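Shared mailbox permissions gone after password reset policy change
Forum: Admin Help > Mail and Accounts

akennedy
Posted 09:14
We moved our staff onto a stricter sign-in policy in June. Idle sessions are now ended after 2 hours. Since then people who use the shared mailbox on the Dadeo tenant get asked to sign in again each time they open an attachment. Their own mailboxes are fine. The pictures they are opening are ordinary JPGs, nothing large.

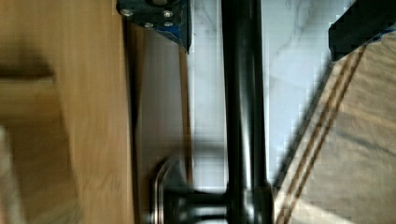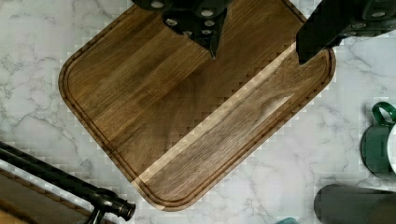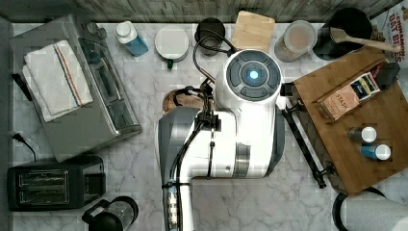

The second is the wooden board on the marble worktop.

All of them open without a prompt from my own mailbox. From the shared one I get the sign-in page every time, then the picture loads. Same browser, same machine. What have I missed?
Amrit Kennedy

okabe_y
Posted 09:40
Did you add the shared mailbox as a second account, or does it come in through delegated access? If somebody gave it a password and signs in to it directly, the policy sees it as a separate user.

akennedy
Posted 09:52
Delegated. Sign-in is blocked on the mailbox account itself.

okabe_y
Posted 10:05
Then check the cookie setting in the browser. The attachment preview comes from a different host name, and if third-party cookies are blocked it can't read the session. We had this at the Nagano office and adding the preview host to the allowed list cured it.

nzavala
Posted 10:31
I don't think it is cookies. If it were, his own mailbox would prompt as well. The preview host is the same for both. I would look at whether the policy is scoped to a group, and whether the shared mailbox has ended up in that group by accident. Ours had. We had 2685 accounts in a dynamic group built on department, and the shared mailboxes had the department field filled in.

okabe_y
Posted 10:38
It can still be cookies. The primary mailbox caches the token when you log in and the delegated one asks for a new one. I agree the group is worth checking, but the browser test takes a minute and the group change takes hours to come through.

nzavala
Posted 10:44
Fair enough on the time. I still think you will find it is the group.

custodio_s
Posted 11:20
Whichever it is, please don't do what the person before me did here and exclude the whole tenant from the policy while testing. It stayed that way for nearly 4 months.

Also the thread title says permissions are gone. They aren't, from what you describe. You might want to change it so people can find this.

akennedy
Posted 13:02
Tried the cookie setting first. No difference in either of the browsers we use. Then looked at the group and the shared mailbox is in it, because the department field says Isa like everyone else's. I have cleared the field and will wait for the membership to update.

Custódio, I can't edit the title any more, the option has gone.

jimai
Posted 13:27
Clearing the field may break your address lists if you build them on department. We add a rule that leaves out accounts with sign-in blocked. Then the field can stay as it is.

nzavala
Posted 13:35
Agree with jimai, that is the cleaner way. Be careful if you block leavers before you remove them, as they will drop out of the group too.

akennedy
Posted 16:48
Put the field back and changed the rule as jimai suggested. Membership updated after 3 hours. The attachments now open from the shared mailbox with no prompt. I have only tried it on my own machine so far and will ask the Hisance team to check theirs.

okabe_y
Posted 17:10
Good. I would still leave the preview host on the allowed list.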